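3.2 What families asked about first

I went into the interviews thinking money would come up first every time. I'd read enough price lists by then (the long kind, with the casket range on the last page) to assume that anyone sitting down in an arranger's office would go straight to the total. So my opening question was built around cost, and for the first few weeks I kept steering people back to it, which I now regret a bit, as you can hear on the tapes that they wanted to talk about something else.

What they wanted to talk about was the washing and dressing. Who does it, whether a daughter or a brother can be in the room, whether they can bring clothes from home and have them used. In Bisberg this came up before anything to do with the service itself, and in Mollah it came up almost as early, though there people tended to ask it sideways, through a question about timing. I had one line on it in my interview guide! It sat near the bottom, under "other requests."

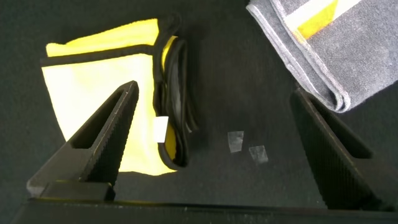
Well, of course they ask that, Oğuzhan Bozkurt told me when I read him an early draft of this section, because the price is printed on a sheet and the other thing isn't written down anywhere. He thought I had been treating the price list as the whole conversation when families mostly treat it as something to read later at the kitchen table.

I think he's right, and it changed how I coded the rest of the interviews. I went back and split "preparation" into 3 codes: being present, taking part, and supplying things. The last one is the one I'd have missed. People who didn't want to be anywhere near the room still cared a great deal about what went into it. One woman in Mollah had ironed a shirt twice and driven it over herself, and she spent more of our talk on that shirt than on the burial.

The funeral homes handled all this very differently. The one I'll call Eswood had a set answer, which was that families were welcome by appointment, and they said so on the phone before anyone had to ask. Plila left it to whoever was on duty. Both ways had their fans, I should say. A couple of the Plila families liked that it felt unofficial, as if someone had bent a rule for them (there was no rule, as far as I could find). But the people who left unhappy, and there were a few, nearly all said the same thing: they hadn't known they were allowed to ask.
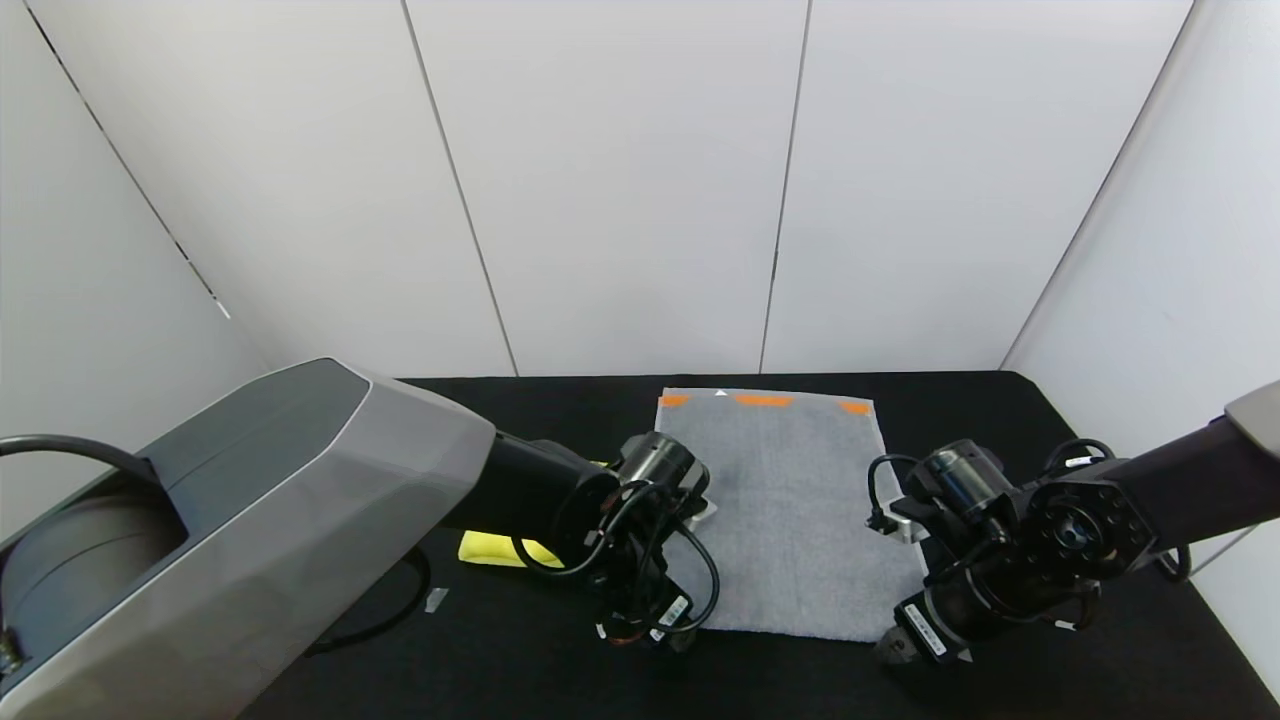

Figure 5. A gray towel lying flat on a black tabletop.

The arrangers had their own worries about family washing, and I don't want to brush past those. Space was the big one, then time, then the fear that somebody would be upset by what they saw and blame the home for it. Training for this is thin, and most of them had picked it up by standing next to an older colleague. A lot of the know-how is in very plain things. Take a towel like the gray one in Figure 5, lying flat with its long side running away from you: an arranger at Eswood told me she always sets linen out that way before the family comes in, so that nobody has to hunt for a corner with shaking hands. She'd never seen it written down either. When I asked where she had learned it she had to think for a while, and then she said she had probably made it up.

I asked every home whether family washing was on the price list. At Eswood it was folded into the basic fee, and at Plila it didn't appear at all, which may be part of why so few people there knew about it. I'll come back to the fee question in the next section, where I compare the printed lists with what families remembered being told in September.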